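Flodcombe Play Library
Toy inspection checklist: foam shape sorter
Checked by Zewditu Seyoum, October

1. Block
Surface: no tears found by hand. Corners firm.
Cut-outs: star points still crisp — pass.
Label on the base: Postwood, item 963. Legible. 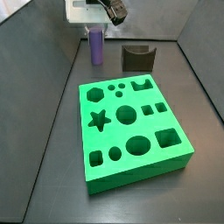 Can the foam be washed?
Wipe it with a damp cloth and leave it to dry on its side. Don't soak it.

2. Small parts
The three small round holes take the thinnest pegs. These go in the choke tester every time. Keep them out of the under-threes box.
Comment (Mitiku Ejigu): one peg chewed, binned. Spare ordered from Siveck.

3. Fit
Each piece should go in and lift out without force. Try the cylinder first, as round pockets wear soonest.
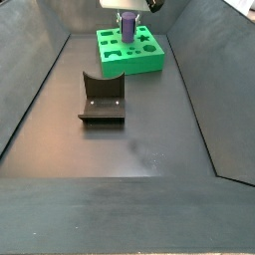

4. Storage
Shelf 8, flat, nothing heavy on top. Pegs in the zip bag — count them back in.
Next check after 100 loans.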